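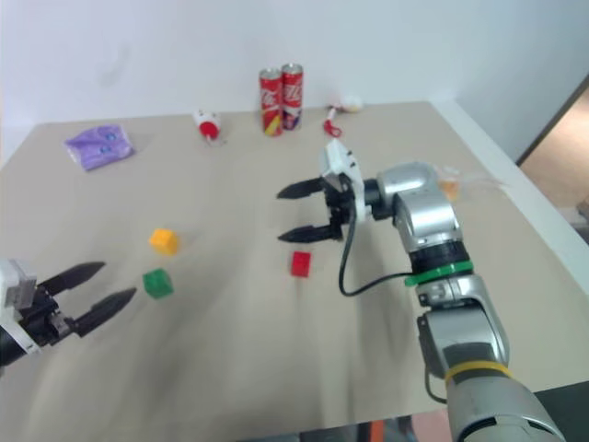 Ayman Nassar and Vilmos Vincze
Project report, 26 March 2020

When we started this project we thought the learning part would be the hard bit, and the gathering of examples would be a matter of a few patient afternoons. Well, we have 672 good examples now, and we've changed our minds! We kept to three colours of toy block, yellow, green and red, and left the cans and other odds and ends at the back of the table so the system would get used to a bit of clutter.

Vilmos drove the arms for most of the early runs and I looked after the labels (we swapped once his shoulders got sore). We threw out 21 runs where the two arms weren't recorded in step, which hurt a little. The wrist view turned out to be our favourite, as it shows the studs on a block far better than the head view does.
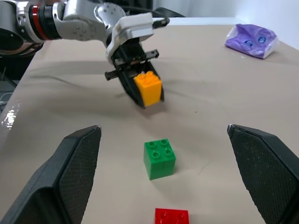
What we'd like to do in April

Get to 1,402 examples, with more of them starting from the left arm.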